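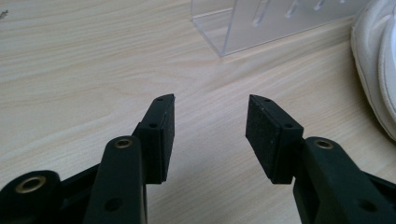
Gripper fingers over the table at the Gronance open day. Shoe in attendance.

Gronance open day, Asholm - anyone else go?
4 min read

mossbank
Went along in May because it was free and my brother-in-law had a spare place. Gronance have the old Vetden building past the ring road. You sign in, you get a lanyard, you are walked past a coffee machine that takes 50p and does not give change. I had been promised robots on the flyer and spent the first half hour looking for one.

What they mainly show you is people tidying up. You stand at a table with a gripper in each hand, squeeze the handle, and pick things up the way you'd pick up litter if you had a very expensive litter picker. It records what you do and a robot is supposed to learn from it later on. Fidelina Lozano ran our session and was very good on the why of it, less forthcoming on when any of this will be in a shop.

I had two goes. It's harder than it looks. You lose all feeling in the fingertips, obviously, and it takes a while to stop trying to use your thumb.

tinwhistle
So you did a shift for them, unpaid, and got a lanyard.

mossbank
A lanyard and half a flapjack.

Percy Zapata
Was in the afternoon group, same room I think, with the black curtains. Went in expecting to be bored and stayed till they started stacking chairs. I work in packing, so I've sat through a fair few demonstrations where a big orange arm puts a box on another box and everyone claps. This was a lot more interesting to me. Soft things are the problem. Boxes were sorted out years ago. Anything that flops is still a nightmare, and they'd built the whole session round things that flop.

They told us they want 3,000 recordings of each job before they bother training anything on it. The tally on the whiteboard for our table said 1,029 when I went in, so they've a way to go.

harrowgate_ken
3,000 goes at moving a hat. My tax money I suppose.

Percy Zapata
It's a private firm, Ken.

harrowgate_ken
My tax money in spirit.

mossbank
The hat was the one that did for me, as it happens. I went at it as if it were a bowl, one finger inside and one out, and it folded up and slid away from me.
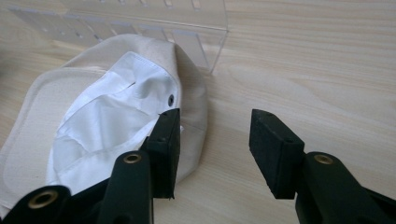
My brother-in-law went for the edge, got it first time and has mentioned it at every meal since. The trick, according to Fidelina, is to decide where you're going to pinch before you move your arm at all. Then go in with the jaws already lined up. I was doing what I do at home, which is arriving in the general area and hoping.

She also wouldn't let us hurry. If you snatch at it the recording's no good, and there's a sort of polite silence while they bin it.

odd_socks
Is the gripper heavy? My wrists are shot and I'd fancy the next one if there's a chair.

mossbank
Heavier than you'd like after ten minutes. The cable drags a bit too. Not sure about a chair, I stood, but I can't see why you couldn't ask.

Percy Zapata
They had a chair out for one woman in our group. Get the morning slot, it was quieter by all accounts.

tinwhistle
I'll be the misery then. I went to the one Shiferaw put on last year and it was the same pitch. Teach by showing, no programming, anyone can do it. Very nice. At the end somebody asked to see the robot do the job without a person holding its hand, and we were told it was in another building. I asked which building. There was a laugh and a biscuit.

So my question to you both: did you see a robot do any of it on its own?

mossbank
No.

Percy Zapata
No, but it wasn't billed as that. The sheet said "collecting demonstrations". I'd rather watch the real work than a rehearsed trick with the bad runs left out.

tinwhistle
The flyer had a robot on it. Mossbank said so in the first post.

mossbank
It did have a robot on it. Waving.

Percy Zapata
Fine, the flyer oversold it. I still think you're wrong about the rest. Watching somebody competent work with two of those things tells you far more about what the machine will struggle with. You see where they stop and think. Bags especially.

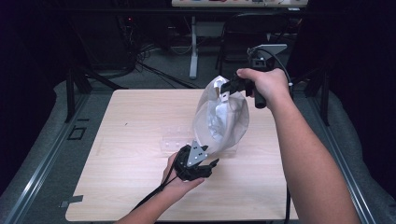 The bag job: one gripper up top, the other down low.

With a bag there's no proper shape to aim for, so all your attention goes on the bit you've got hold of and you forget your other hand entirely. I did. The lad before me did. Now try writing that down as instructions for a robot. You'd be there till you retired.

harrowgate_ken
My wife can open a carrier bag with one hand while on the phone. They're welcome to her number.

odd_socks
Produce bags at the supermarket, the really thin ones. Get a robot to open one of those and I'll believe in it.

tinwhistle
I'd accept that as a test.

Percy Zapata
I'd fail that test and I'm employed.

tinwhistle
All right, I'll grant you it's better than the orange arm. I still say they should put a running robot in the room, even a bad one. Let it drop things. I'd have more respect for it.

mossbank
I'd have liked that too. I did put it on the feedback form, under "parking".

For anyone going: the car park is tiny, they've had 600 people through since they started doing these and I think every one of them brought a car. Bus stops outside the tile place. Take change for the coffee.

odd_socks
Did they let you keep the lanyard?

mossbank
They wanted it back.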